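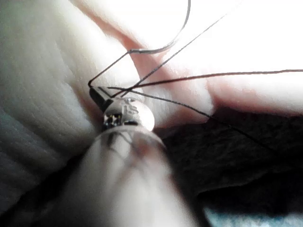
A shiny fitting, a black tip and a milky tube.

August is when I finally get around to my desk drawers, and this year I found the stack of letters my aunt sent me when I was away at school. I'd forgotten how funny she was! One runs to six pages and it's mostly about a neighbor's goose.

So I've been writing letters again. Real ones, with stamps (I had to ask what a stamp costs now, and I'm still a little shaken). My rule is 30 minutes after supper with the phone in the other room, and whatever is on the page when the time's up goes in the envelope. Crossings-out and all.

The first went to my old roommate Anel Steyn, who moved out to Gasstead and never answers email. She wrote back inside a week! She told me all about the new bakery, her bad knee and a book of family letters she's reading that starts in 1699, with somebody complaining about the price of candles. I loved that. People have always griped to each other by mail.

If you'd like a pen pal, drop me a line by 6 p.m. the day before our next meeting and I'll match you up with another reader. Messy handwriting is fine, mine's terrible.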